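Looking after the folding cell: notes from the Putow bench

August 2024

Many of you stopped by the Putow bench over the summer and asked what it takes to keep the folding cell going, and I promised I would write it up for the newsletter when things calmed down. They haven't calmed down, but the coffee is good this morning and the cell is sitting idle while a firmware update crawls along, so I may as well keep my word!

For those who haven't met it, the cell is one arm, one table and one gripper, and it spends its life picking up flat white laundry by an edge and folding it over. The software side (we call it Buzatu, after a long evening and a worse joke) gets most of the attention when guests come through. The part I fuss over is the last few inches of the arm, because that is where nearly all of our trouble starts.

We had logged 927 folds on the old finger pads when the misses began to creep in. Nothing dramatic, mind you. The fingers would close and the cloth would slide out again, or they would catch the top layer and leave the bottom one lying there. I spent a whole afternoon blaming the calibration before I took the pads off and saw how polished they had become. So we now change pads every 300 folds, whether they look tired or not, and I write the count on a strip of tape on the base of the arm, where even I can't lose it.

While the pads are off, I go over the linkage. Each side gets a wipe with a dry, lint-free cloth, and then I put a driver on every screw I can reach. I don't lean on them. A gentle touch tells you if one has started to back out, and if it has, it comes all the way out, gets a small dab of thread locker and goes home again. Cotton fluff loves to pack itself in around the joints (I use a soft paintbrush, the kind you would buy for a child), and I open and close the gripper by hand a few times to feel for any gritty spot.

After that comes the wrist camera. Lens wiped, bracket checked, and then the approach test, which is my favorite part of the whole business. We send the gripper in over the cloth with the fingers open and stop it short of closing, and I look at where each finger sits against the edge and the hem. The full routine takes me 17 minutes if the phone stays quiet.
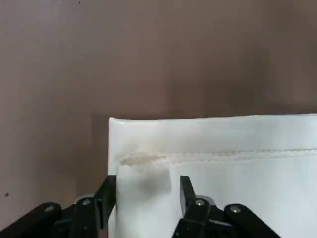 Clilitz wrote in after the last issue to say that their shop never changes pads by count at all, and that they go by the sound of the fingers closing, which they swear gets duller as the rubber wears. I love this and I am far too hard of hearing to try it. They also asked whether thread locker was overkill on screws that small. It may be, but I have crawled under that table looking for one, and I would like my knees to last.

Lemano is sending us a softer set of pads in September, and I will run them for the same 300 folds and report back here. If you have a spare gripper on a shelf and want to borrow our checklist, drop a note in the newsletter mailbox and I'll print you a copy.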